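Werkstatt & Küche: Tipps aus meinem Alltag

Wenn der Roboter in der Küche klemmt: was ich nach meiner Panne anders mache

Eigentlich wollte ich im Juni nur meine Gewürzdosen und die Schraubengläser aus der Werkstatt neu sortieren. Gelandet bin ich dann bei einem zweiarmigen Tischroboter von Kaltano, gebraucht gekauft, samt Simulationsprogramm, in dem man jeden Ablauf erst einmal am Bildschirm durchspielen kann. Ich liebe dieses Programm! Man kann so herrlich viel falsch machen, ohne dass hinterher Kurkuma in den Fugen klebt. Leider habe ich es beim ersten echten Durchgang übersprungen (Ungeduld, mein altes Laster), und prompt hatten sich die beiden Hände über einer Dose Paprikapulver so ineinander verhakt, dass keine mehr loslassen wollte. Die Motoren brummten, der Deckel sprang ab, und ich stand mit der Kaffeetasse daneben und suchte den Schalter.

Seitdem kommt jede Übergabe von Hand zu Hand zuerst in die Simulation. Gerade die Stelle, an der beide Hände gleichzeitig am selben kleinen Behälter sind, schaue ich mir ganz langsam an, notfalls fünfmal hintereinander.

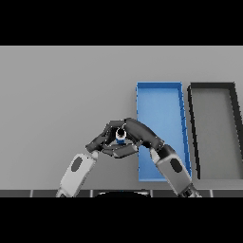 Rubrik: Sicherheit & Pannenhilfe

Zuerst das Wichtigste: Not-Aus drücken, Finger weg. Ich habe damals natürlich sofort hingegriffen, weil mir das Pulver leidtat, und mir dabei ordentlich den Daumen gequetscht. Blauer Nagel, vier Wochen lang. Der Schalter hing bei mir hinten am Netzteil, also genau da, wo man nur hinkommt, wenn man sich über die Arme beugt. Völliger Blödsinn! Jetzt sitzt er vorne an der Tischkante, links, und ich habe mir angewöhnt, ihn vor jedem Start einmal zur Probe zu drücken.

Wenn alles steht, warte ich, bis das Brummen wirklich weg ist, und ziehe dann den Stecker. Bei meinem Modell werden die Finger stromlos weich und lassen sich einzeln aufbiegen, immer von außen nach innen, den Daumen zuletzt. Bitte schaut in eure Anleitung, bevor ihr das nachmacht, andere Hände bleiben auch ohne Strom zu. Und die Arme vorher abstützen! Meiner ist beim ersten Mal einfach auf den Tisch gesackt. Ein zusammengerolltes Handtuch unter jedem Unterarm reicht mir inzwischen völlig.

Zum Üben nehme ich keine Glasbehälter mehr. Bei mir tun es leere Plastikdöschen, die ich mit Reis fülle, bis sie 84 Gramm wiegen, so viel wie meine Paprikadose. Den Deckel klebe ich mit Malerkrepp zu. Falls doch mal eines fliegt, kehrt man eben ein bisschen Klebeband auf und keine Scherben.

Die Greifkraft steht bei Kaltano ab Werk auf 400, und da bleibt sie auch, wenn man nichts tut. Für eine Bohrmaschine mag das passen, für eine Gewürzdose ist es viel zu viel. Ich bin in kleinen Schritten runter und bei 225 gelandet. Darunter rutschte mir die Dose durch, darüber bekam der Deckel Dellen. Schreibt euch den Wert auf einen Zettel und klebt ihn ans Gerät, denn nach jedem Update steht bei mir wieder der alte drin. Das hat mich eine zweite Dose gekostet, diesmal Zimt (die Küche roch immerhin fantastisch).

Der eigentliche Fehler lag bei mir übrigens in der Reihenfolge. Ich hatte einprogrammiert, dass die rechte Hand zugreift, sobald sie in der Nähe ist, und die linke nach einer festen Zeit loslässt. Zwischen beidem lagen rund 2000 Millisekunden, und in denen zogen beide Hände fröhlich gegeneinander. Jetzt machen sie es nacheinander: Rechts kommt heran und bleibt offen stehen, links hält still, dann schließt rechts, dann erst geht links auf und fährt gerade nach hinten weg. Nicht zur Seite, sonst fädeln sich die Finger gleich wieder ein. Das habe ich auch erst beim dritten Probelauf begriffen.

Ach ja, die Ablageschalen! Ich hatte sie anfangs so nah am Übergabepunkt stehen, dass die Hand beim Zurückfahren ständig gegen den Rand stieß. In der Simulation verschiebe ich die Schalen jetzt so lange, bis beide Hände bequem Platz haben, und übertrage die Stelle dann mit Kreppband auf den Tisch. Vier Ecken markieren, fertig. Wenn ich die Schalen nach dem Spülen zurückstelle, stehen sie wieder genau da, wo das Programm sie erwartet. 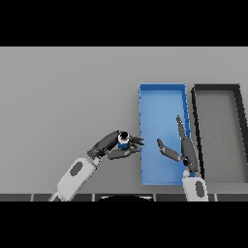
Unter die echten Schalen gehört außerdem etwas Rutschfestes. Ich habe dafür eine Schubladenmatte von Detdale zerschnitten, die noch übrig war, ein feuchtes Spültuch geht zur Not genauso. Ohne Unterlage wandert so eine Schale bei jedem Anstoßen ein kleines Stück, man merkt es gar nicht, und irgendwann landet die Dose auf dem Rand und kippt.

Noch etwas zum Putzen, weil ich danach gefragt wurde. Pulver in den Fingergelenken bitte nicht mit Druckluft ausblasen, das treibt es nur tiefer hinein. Ich nehme einen trockenen Backpinsel und danach den Staubsauger auf kleinster Stufe. Bei Paprika habe ich zwei Abende gebraucht und finde trotzdem heute noch rote Krümel. Öl kommt mir da nicht dran, das gibt mit Gewürzen eine Paste, die man nie wieder loswird!

Und wenn das Ding trotz allem komisch ruckelt oder nach dem Neustart in eine andere Richtung losfährt als vorher: ausgeschaltet lassen und den Hersteller anschreiben. Ich habe das einmal ignoriert, und da ging der Arm Richtung Wasserkocher. Es war dann ein lockerer Stecker am Handgelenk, in zehn Minuten erledigt. Als Nächstes will ich die Schraubengläser angehen, die sind schwerer und haben diese glatten Deckel. Vorerst üben die beiden Hände aber noch am Bildschirm.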